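Freestanding Tubs Find a Second Home at Drudley Showroom

Updated 26th November

The ground floor of the Drudley building held office furniture until last year. It is now the regional receiving room and display floor for Jolludix, a distributor of bathroom fixtures that supplies builders, small hotels and a growing number of homeowners who come in on their own.

The company's showroom manager agreed to speak with this newsletter about the work of bringing large bathtubs into a building that was never designed for them, and about what buyers should consider before ordering one. In keeping with the practice of this series, the manager is identified by position only.

"The building was chosen for its floor," the manager said. "We looked at two other sites with better street frontage. One had a raised timber floor and the other had a step at the loading door. A freestanding tub does not forgive a step."

Jolludix currently offers 40 models across three lines. The best known is the Trasanitz, a rectangular design sold in two lengths. The Amini line is smaller and oval and is intended for apartments. The third line is made to order and is not kept on the premises.

The manager said the rectangular tubs account for most of the inquiries received since the showroom opened, a result the company did not predict. Early orders had been weighted toward the oval models, and part of that stock has since been transferred to another warehouse.

"People come in with a picture of an oval tub and they leave asking about the square corners," the manager said. "They sit on the rim. They put a hand flat on the side panel. A brochure does not let them do that."

Handling remains the most demanding part of the operation. Each tub is delivered in a carton, with protective sheeting around the rim and corner pieces at the base. Staff are instructed to open the carton from the top, remove the sheeting by hand and keep blades away from the finish at all times. Two people are assigned to every move, and a third walks ahead to clear the route.

"A scratch near the rim is the most common damage we record," the manager said. "It is almost always done during unpacking. The truck gets the blame, but when we read the delivery notes the tub was sound when it came off the truck."

Asked how the display floor is arranged, the manager said that the larger pieces are given open space on all sides so that visitors can walk completely around them. Smaller goods are kept behind glass or stored upstairs until requested. Lighting was a subject of some discussion before the opening. Warm spotlights were considered and set aside in favor of plain ceiling tubes.

"White is difficult," the manager said. "Under a yellow lamp every white looks the same, and then the customer takes it home and it does not match the basin. We would prefer that the disagreement take place in our building."
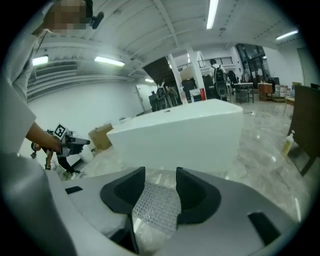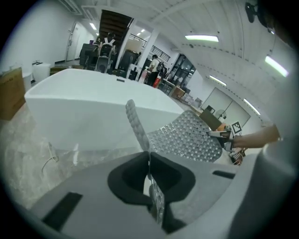

The Drudley ground floor, with fluorescent tubes overhead. Second picture: a white rectangular freestanding bathtub, with the staircase at the back of the room.

The conversation then turned to measurements, which the manager described as the principal source of returned orders. Customers generally measure the bathroom with care and neglect the path leading to it. The company now asks for the width of every doorway and the depth of every landing before an order is confirmed.

"We had a customer with a very generous bathroom and a turn in the hallway of 900 millimeters," the manager said. "The room could have held two tubs. The hallway could not pass one. We changed the order to an Amini and it went in the following week."

Weight is reviewed at the same stage. Jolludix advises buyers to consult a builder about any upper-story installation, and its order form includes a line for the builder's signature. The manager acknowledged that some customers find the requirement excessive.

"A filled tub with a person in it is a serious load," the manager said. "I am content to have that argument at the desk."

Prices on the display floor begin at $945 for the smallest Amini. The longer Trasanitz is listed at $1,424, with taps and waste fittings quoted separately. Delivery within the city is included, although placement above the ground floor is charged by the story.

On the question of care, the manager recommended a soft cloth and mild dish soap and advised against powders of any kind. Rinsing after each use was described as sufficient for most households.

The showroom will extend its hours in December, when builders tend to place orders for the new year. A second made-to-order collection is under review, and the manager declined to say when it might be shown.

"We are still learning the room," the manager said. "The display was moved twice in the first month. I expect we will move it again."

Visits to the made-to-order desk are by appointment. Requests may be left at the front counter in Drudley or with any Jolludix dealer.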